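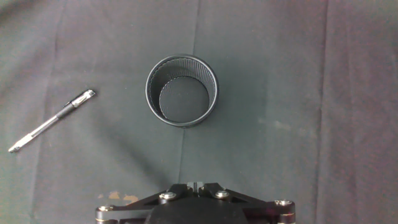
Changes to the reading room from October

Dear members and friends of the Amstead Local History Library,

In the spring we asked you how you use the reading room, and 142 of you sent back the form. I have read every one of them, some two times, because the handwriting was difficult. Thank you for this patience with our questions. I want now to explain what will change and what stays the same.

The opening hours will be longer in the evening. Many of you work in Farport and come back with the late train, and for you it was not possible to arrive before we close. From October we stay open until 8:30 p.m. on two evenings of the week. Which two evenings is written on the door and on the desk calendar. In exchange we open later on these days, at noon. I know that some of the morning readers will not like it, and I am sorry for that.

The second change is about the parish letters. The collection has a little more than 4,000 sheets, and until now you had to order them one day before. Bevan Mudgway has finished the new finding list for the first 903, which are the letters from the river parishes. These you can ask for at the desk and receive while you wait. For the others the old rule is still valid. Please do not be angry with the person at the desk if your letter is not in the first part — the work continues, but it is slow work, and many sheets have no name and no year.

Please write your notes in pencil. This rule is old, but several forms asked if a pen is allowed for those who only look at the newspapers on film. The answer is no, also for film, as the tables are shared. If you forget your pencil, ask for one. Laptops and tablets are welcome. Telephones too, if the sound is off.

About copies: the old machine will be taken away and the firm Fasum will bring a scanner, where the book lies open with the face up. It is better for the bindings. You can send the pages to your own e-mail without cost. Paper copies stay possible and will cost 45 cents for one page. We had to raise the price, and I hope it can stay like this for a long time.

There was also a wish for a beginners' evening about reading old handwriting. We will try it. Noémi Szénási will teach it, with letters from the Luangrath family papers, which are written quite clearly until the son takes over the business. The group must be small, so please put your name on the list at the desk. You do not need to know any Latin.

One form asked for better coffee. I have given this wish to the right person.

With kind greetings from the reading room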